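Visit report: hand-held gripper comparison, Hascombe test rooms

Visited 7/23/26. Host: Saranya Rajan, Debnath.
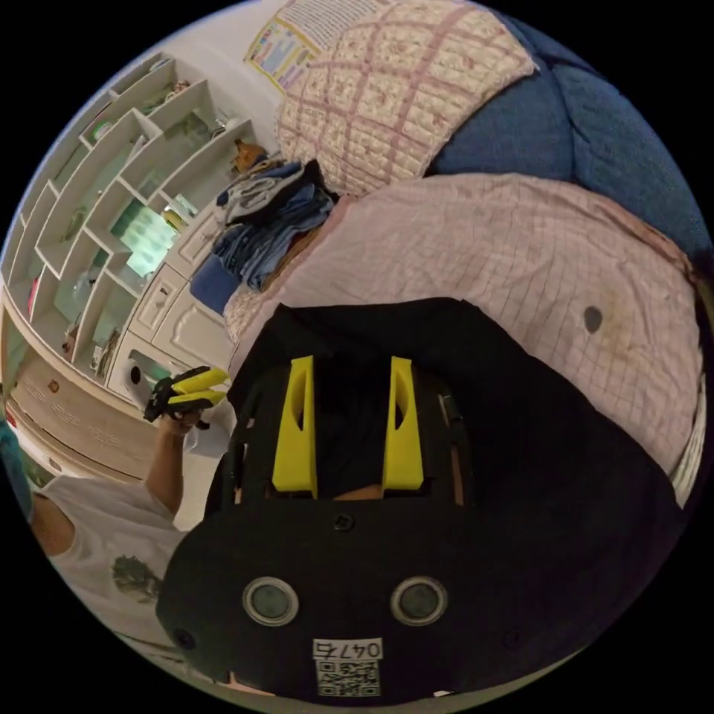

What was compared

Debnath fits out furnished rooms for gripper trials. We worked in the bedroom, with a pink-sheeted bed and a white wall unit with cubby shelves. The black unit with yellow fingers, label 0476, was tried against the Tutis two-finger model. Each did the same 125 picks, split between folded clothes and small shelf objects.

Results

Unit 0476 missed 7 picks, most of them on denim. The Tutis missed fewer on cloth but was awkward in the diagonal cubbies — its housing caught the dividers. Rajan puts the difference down to finger taper. I would want a longer run before agreeing.

Wrist fatigue was noticeable on both by the end. Neither log records grip force, so slips had to be marked by hand.

Open points

Celtanberg will send softer finger pads in August. Rajan is to share the raw logs and the pick order.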